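Paltora Reading Light Survey

Answers from a household survey on how people light the places where they read at home. The survey was run by Nasrin Mazandarani and Tumelo Radebe. This card covers the cleaned release dated Saturday, March 28, 2026.

Contents

responses.csv - one row per household, 392 rows
rooms.csv - one row per reading spot, linked by household_id
questions.txt - the wording used on the paper form

Each reading spot is coded by its main light source: ceiling, floor, desk, clip-on, window or other. If a person named two sources, the first one is kept in main_light and the second goes in extra_light. 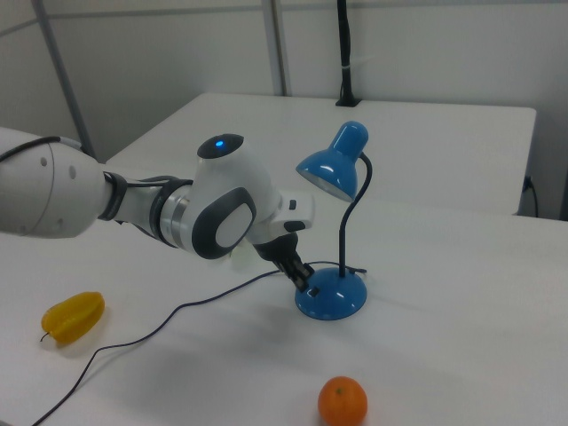
Small blue desk lamp, coded "desk".

Missing values

An empty cell means the question was skipped. A value of -1 means the person answered but we could not read the handwriting. Bulb type is missing for 133 households, mostly from the first mailing, where the question was on the back of the form. Please don't fill these in from the later mailings.

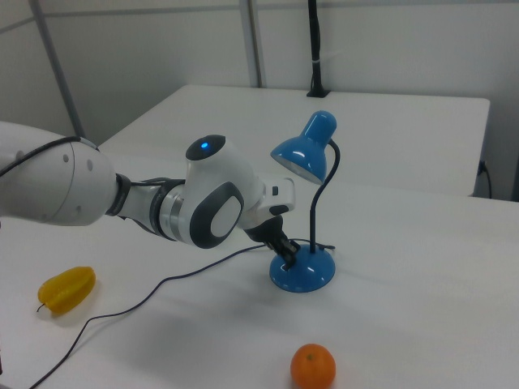
Hours of reading per day are self-reported and rounded to the nearest half hour. Values over 6 were checked against the paper form by Zanele Mofokeng, and 3 were corrected.

Known problems

Renters are underrepresented. The form went out in July, so evening lamp use is likely lower than it would be in winter. "Floor" and "other" were mixed up by one coder and have been redone.

Use

Free for teaching and research. Send corrections to Nobuhle Sithole with the household_id and the column name.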